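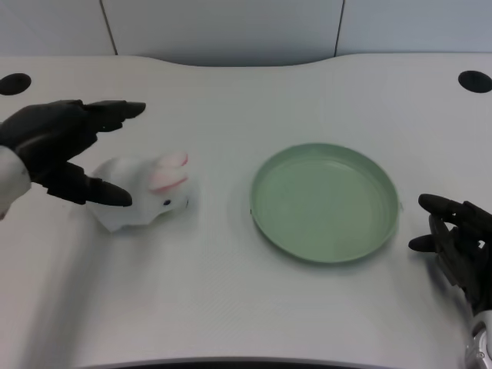 OPENING – setting the table for people who didn't ask to come

Notes for Brikent hall talk, Nov 10, 2024. Read the bold bits only if short on time (no bold in this version, sorry, go by the capitals).

Thank Inger Hviid for the invite. Thank kitchen crew. Water on lectern??

Start with the Surkness supper. My first one. I cooked for 100, made a seating plan, name cards, the lot. Everyone sat where I told them and talked to no one. Quietest meal of my life. Pause here. Let them laugh or not.

Then the question – why do people come to a community meal and go home without a single new name?

Not going to do theory. Going to do what we changed at Chauke over 5 years of suppers.

PART 1 – THE DOOR

Whoever is at the door matters more than the menu. Kagiso Modise did our door for two winters. Never said welcome. Said "can you carry this for me" and handed them bread. Person walks in with a job. Nobody stands by the coats with a job in their hands.

Tell the Hendrik story – came for the heating, carried bread, ended up running the dishwashing rota. Keep it SHORT, last time I ran long on this.

Ask room: who does your door? Wait for hands.

PART 2 – THE TABLES

Long tables look great in photos. Bad for talking. You get the two people beside you and one across and if one of them is shy you're stuck. We went to smaller tables, six or eight chairs. Cost us 900 for the extra ones, secondhand, from a school clearing out. Worth it. Say the number out loud, people always ask.

One plate in the middle. This was Gyu-bin Pyo's idea and I argued agianst it. Shared dish, somebody has to reach, somebody has to pass, someone says "do you want the last one." That's the conversation starting. You don't need cards with questions on them. We tried cards. Don't try cards.
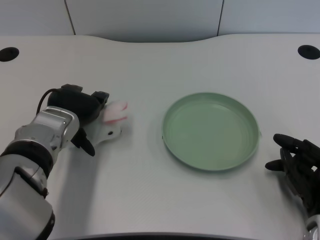
Also leave room. We used to fill every inch – flowers, jugs, leaflets, raffle tickets. People couldn't put their elbows down. Took the flowers off, kept the jugs. Leaflets by the exit now, more get picked up there anyway.

Kids. Don't make a kids' table unless the kids ask for one. Mixed tables are louder but the older folks stay later. Mention the under-fives corner at Skatenine, floor mats, near enough to see mom or dad. Skatenine people may be in the room – check before I say their soup was cold.

PART 3 – THE MIDDLE BIT

Between main and dessert everything goes flat. Twenty minutes of people checking phones. What worked: dessert is at the far end of the room and you have to get up for it. That's it. That's the trick. People come back and sit somewhere else.

What didn't work: speeches. Singing (except once, in March, and that was Tshepo Venter's birthday so doesn't count). Quiz. Anything with a microphone. Yes I know I'm holding one.

If time – the allergy thing. Label every dish, big letters, list what's in it, same person checks them all. If no time, it's on the handout. Point at handout.

PART 4 – MONEY, quick

Pay what you can, box by the door not on the table. When it was on the table people watched each other. Moved it and we took over 2 times as much the next month. Don't promise them that, just say it happened to us.

Slide with costs is small, read it out. Rice, onions, gas, hall hire. Hall hire is the big one. Ask your hall for the off night.

QUESTIONS

Likely ones – insurance (ask Inger, not me). How many helpers (depends on your kitchen, start with whoever turns up early). What if only a handful come (feed them, sit down with them, do it agin next month).

Finish with sign-up sheet. It's on a clipboard, back row first, so it comes forward. Pens!! bring pens.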